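# Can it tidy a bedroom yet?

Project report, Aoi Sasaki and Shinji Kobori
Jan 24, 2023

## 1. The question

Our original title was "Household Robots: Ready or Not." We shortened the ambition in September, after reading enough product pages to notice that most home robots vacuum and the rest are coming soon. We settled on one chore that everybody we know puts off: collecting the small stuff that piles up on a bed and getting it into a box, then getting the box out of the way.

## 2. Method

We wrote the chore out as separate steps and worked through them with a hand-held gripper, the same two-finger type that goes on the end of our arm, Kerach. A person moves it and the recordings become training material. We did 113 of these demonstrations in one bedroom. Kerach then got 20 attempts at each step with no help from us, apart from Shinji standing near the stop button looking worried.

The steps were:

- pick up a small object
- put it in the box
- grip the box by one wall
- move the box without emptying it

## 3. Gripping the box

We expected the box to be the easy part. It is big and brown and stays where you put it. It is also cardboard, and cardboard bends. Grip a wall too lightly and it slides through the fingers; grip it too hard and it folds, and the contents come to visit. Our box had a ragged rim before Kerach ever met it, so there was no clean edge to aim for either. 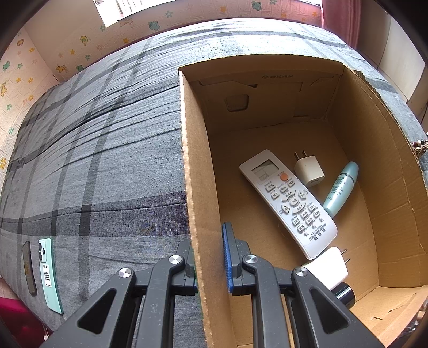

*Fig. 1. Gripper on the box wall, one finger inside and one outside. Contents include an air-conditioner remote and two chargers.*

A person doing this step feels the wall start to give and eases off without thinking. Kerach has no such instinct. It closes to the width it was told and hopes for the best.

## 4. Results

Picking up the remote went well, with 5 failures in 20. Chargers were worse, mainly when they landed prongs up and the fingers closed on metal. Lifting the box by its wall worked 2 times out of 20, and one of those we argued over – the box did move, but so did everything in it.

Speed is its own subject. A full run took over 20 minutes. Aoi's younger brother, offered a snack, did the same job in less time than it takes Kerach to start up.

## 5. What we would change

Softer finger pads, first. Second, a way to sense force, which we left out of the budget in favor of a nicer tripod. We would also try a plastic bin, although that feels a little like letting the robot choose the exam.

The demonstrations are on the lab drive under "Kerach/bedroom". Please don't rename the folders again.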